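Kulel Users' Forum > Equipment and Suppliers > End effectors
Topic: Drelix two-finger gripper kit with serrated pads, cable handling trial

riis_automation_office
Posted Tuesday, 09:14

Riis is evaluating the Drelix gripper kit for the handling of network cable during rack maintenance. The kit was supplied on a loan agreement which expires at the end of August, and a purchasing decision is required before that time. Members who have operated the kit under comparable conditions are invited to comment.

The kit as delivered comprises two fingers, a set of replaceable pads, the mounting hardware and a printed manual. The supplier quotes a pad life of 103 hours in continuous use. We have not been able to verify this figure and would welcome data from other sites.

Our principal interest is in the grip on a smooth cable jacket. With flat pads from a previous supplier, cable would rotate in the grip when approached from the side. 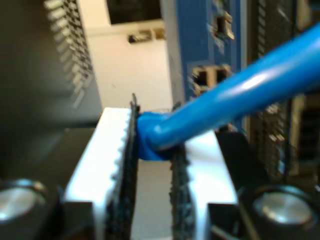
Blue cable held at its tip between the serrated pads.

We should be grateful to hear whether other users regard the tooth profile as suitable for repeated work on the same cable.

grurnness_stores
Posted Tuesday, 10:02

Grurnness has had this kit in service for six months. Holding force is satisfactory. Our reservation concerns marking of the jacket. On softer cable we recorded visible tooth marks after repeated closures, and our quality department rejected two cables on that ground. We now specify the smooth pad for any cable which is to be returned to stock.

The pads themselves are easily changed. The manual is poor on this point and the drawing of the pad seat does not correspond to the part supplied.

kulel_member_support
Posted Tuesday, 10:40

The drawing has been reported to the supplier. Members are reminded that the manual is available in a revised form on request.

With regard to marking, the closing force is adjustable and the default setting is high. We would ask grurnness_stores to state which setting was in use.

grurnness_stores
Posted Tuesday, 10:55

Setting 4. At setting 2 the cable slipped. In our view there is no setting at which the serrated pad both holds a soft jacket and leaves it unmarked.

riis_automation_office
Posted Tuesday, 11:31

We do not fully share that conclusion. Our jackets are of a firmer grade, and after a morning of trials at setting 2 our inspector found nothing that would prevent re-use. We accept that the result may differ on other stock.

A further matter is the position of the pads on the part. Gripping lower down gives the pads a broader area to bear on, and this is the position we intend to adopt in our written procedure.
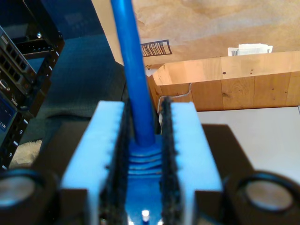 Black pad strips on either side of the ribbed blue section.

Comments on this position are invited, particularly from members who work close to a rack.

pellworth_facilities
Posted Tuesday, 13:20

We would advise against adopting a single position in a written procedure. Ribbed sections vary between manufacturers, and a procedure based on one of them will require amendment when the next order arrives.

May we also ask how the cabling at the arm is arranged? Our own difficulties have lain with cable routing at the joints and very seldom with the fingers.

riis_automation_office
Posted Tuesday, 14:05

The point on procedures is noted and will be passed to the author. On routing, the photograph attached to this post shows one of the joints, with the black bracket and the silver connector. Cable ties and additional guides are not part of the Drelix kit and must be budgeted for separately.

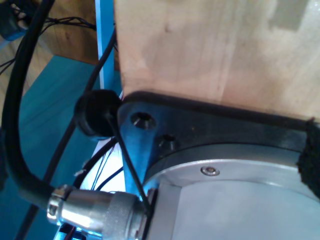 Re: Cable routing and connectors

pellworth_facilities
Posted Tuesday, 14:48

Thank you. We would allow more slack in the thin cable which runs down towards the connector. On our installation a cable of that kind was replaced twice in one quarter. We would also recommend checking the knurled ring on the connector at the start of each shift.

kulel_member_support
Posted Tuesday, 15:10

Kulel offers a routing inspection as part of the annual service. It may be booked separately by members who do not hold a service contract. The charge is given in the current price list.

grurnness_stores
Posted Tuesday, 15:26

We took that inspection last year. The report was thorough, although it reached us a month after the visit.

May we ask riis_automation_office for a wider view of the gripper on the arm? Reach past the housing was a limitation for us.

Re: Reach and clearance

A side view is attached as requested, with a part held at the fingertips.

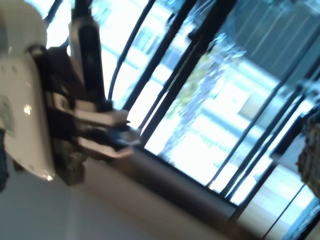 riis_automation_office

Clearance has been sufficient for the tasks in our trial plan. We have not tested the kit in a fully populated rack and make no claim in that respect.

Our present intention is to purchase one kit with both types of pad, and to set the serrated pad aside for firm jackets only. The pad life figure remains open. Members holding records of hours in service are asked to post them in this topic before the loan period ends.

grurnness_stores
Posted Tuesday, 16:37

Our records are kept by closures and do not give hours. We will post the totals once stores has extracted them.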